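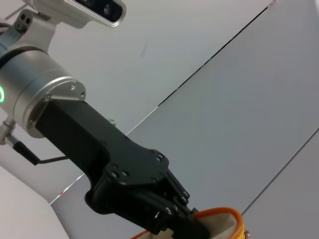
4. The Open Day as a Field Study

4.1 Setting and visitors

Our second round of observations took place at the Riltberg workshop during its public open day on 8/12/22. The workshop keeps four robot cells, and for the open day all of them ran in front of visitors from morning until early evening. We had been to Riltberg in January for the pilot, when the hall was quiet and we could talk to the operators between runs. The open day was nothing like that, and we loved it. Children sat on the floor in front of the barriers, retired machinists asked about gear ratios, and a school group stayed at the Ravero cell so long that their bus had to wait.

The hosts logged 745 visitors at the door. We did not try to interview all of them. We stood near the cells, listened, and wrote down what people said to each other while an arm was working, which is the kind of talk that tends to disappear once a researcher comes forward with a clipboard.

4.2 What was shown

The Ravero cell ran the handling demonstration. Figure 3 gives a close view of the arm at work: a silver wrist with a depth sensor on a bracket above it, and a black gripper reaching down to an object with an orange rim and a pale, soft lining. Handling soft material is a hard problem and a wonderful one to show in public. A folded edge gives way under the fingers, and every attempt looks a little different from the last. Visitors who had walked past the palletizing cell with a polite nod stopped at this one and stayed.

The Minja cell next door showed sorting by touch, and the remaining two repeated the stacking routines described in Section 3. Each demonstration lasted eight minutes, followed by open questions.

Figure 3. Wrist, depth sensor and gripper during the handling demonstration. Part of the wrist's green light ring is visible at the left.

4.3 What visitors talked about

We expected questions about jobs and speed, and we got them. What surprised us was how much of the talk concerned attention. People wanted to know what the robot was looking at. At Ravero, many pointed to the depth sensor and called it the eye, then leaned sideways to work out what it could see from up there. One girl told her brother that it "has to look past its own hand," a better account of occlusion than the one in our own project proposal.

The green light on the wrist got almost as much notice. Few visitors asked the hosts what it meant, but they had theories, and they defended them with real energy: the arm was happy, the arm was thinking, the arm was safe to approach. Since the hosts had put up no sign explaining it, these readings spread from one group to the next over the day. We return to this point in Section 6.

4.4 Notes and coding

Our field notes were typed up the same evening and coded in Gelline, using the scheme from the pilot with two new categories, "seeing" and "mood." The finished set holds just over 2,000 coded remarks. The "seeing" category filled up fastest at the Ravero cell, and hardly at all at the stacking cells, where the sensors are mounted overhead and out of most people's view.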